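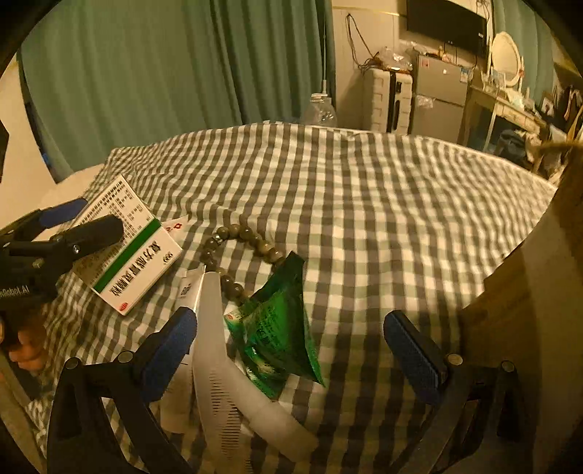
Ensinar robô com a mão ainda é o melhor jeito. Pronto, falei.

Passei fevereiro inteiro ouvindo o contrário. Que teleoperação resolve, que simulação resolve, que daqui a pouco ninguém precisa mais encostar em nada. Pode ser. Mas quem já tentou pegar uma pulseira de contas por controle remoto sabe do que eu tô falando. A mão vai, o braço do outro lado atrasa um nada, e a pulseira escorrega. De novo. E de novo.

Com a garra na mão é outra história. Você sente a borracha apertar. Sente quando a caixa de remédio vai amassar e alivia antes, sem pensar. Esse "sem pensar" é o que interessa, e é justo o que se perde quando tem um joystick no meio.

Fiz a comparação no projeto Urano, coisa pequena, sem pretensão de artigo. Mesma tarefa, recolher miudeza de cima de uma cama. Por controle remoto, 11 demonstrações aproveitáveis numa tarde. Com a garra na mão, 37. E eu não sou nenhum craque, meu punho doía já na metade.

Outra coisa: o lugar. Laboratório tem mesa lisa, luz boa, objeto escolhido a dedo. Casa tem lençol, que enruga. Tem embalagem amassada, tem coisa enfiada embaixo de coisa. Levar um braço inteiro com base e computador pra dentro de um quarto é uma mudança. A garra vai na mochila.

O pessoal da Mulum me responde sempre a mesma coisa, que a mão humana faz movimento que o robô depois não consegue repetir. Verdade. O cotovelo da gente é muito generoso. Já joguei fora um monte de demonstração bonita por causa disso, o braço simplesmente não chegava lá. Nesse ponto a teleoperação ganha, e ganha fácil: se o operador fez, o robô fez.

Também não é pra tudo. Tarefa perigosa, peça pesada, lugar onde gente não entra, aí é remoto e acabou a conversa.

Mas pra casa? Pra dobrar, catar, guardar? Me dá duas garras e 30 minutos por cômodo. O que me irrita é ver orçamento indo todo pra cabine de teleoperação caríssima, com óculos e tudo, enquanto falta gravação de quarto bagunçado de verdade. Quarto arrumado a gente já tem de sobra.

Semana que vem volto ao assunto, quero falar de como descartar demonstração ruim, que dá mais trablho do que gravar.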